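11 Apr 2024

Paint adhesion, Leckie primer, second go

Still not buying the Leckie claim that you can skip sanding over old gloss. The can says clean, wipe, prime, done. Panel 803 was cleaned and wiped exactly as printed and left the full cure time on the sheet. Cross-hatch cut, tape down, tape off, and two of the squares came away at the corner. Small loss, but this is the one they say never lifts.

Panel from the Urkov batch did better with no prep at all, which makes me trust neither of them. Either Urkov is a good primer or the old gloss on that door was softer to begin with. All the panels were cut from different doors. We should have seen that before we started. Anything we say about ranking is worthless until they come off one door.

Also the tape. We switched rolls between batches and I can't find where anyone wrote down which was which. A weak roll will pass anything. From now on the roll gets a number and the number goes on the sheet next to the panel.

Kunorano leaflet says "tested to 4,000 scrubs." Scrubs with what? Wet cloth or nylon brush, what load, over what? Wrote to ask. Not holding my breath. I don't plan to repeat the figure in our notes to Idier until somebody tells me.

Pull speed matters more than I thought. Slow peel on the spare piece, nothing moved. Fast peel on the same piece, flakes. So half of what we have on file depends on who was pulling. 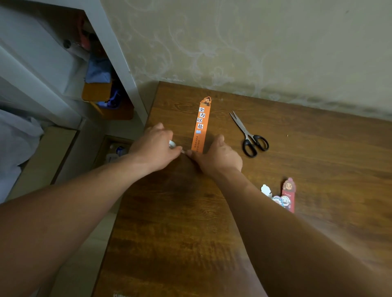 Alistair MacBrayne thinks I'm being too hard on Leckie, and that two squares at one corner is a bad cut, blade dragging, nothing to do with the primer. Could be. The blade had done 3 panels by then. But then the Urkov panel had the same blade.

To do before May:
One door, all primers, new blade each panel.
Same person pulls.
Sanded control, which we left out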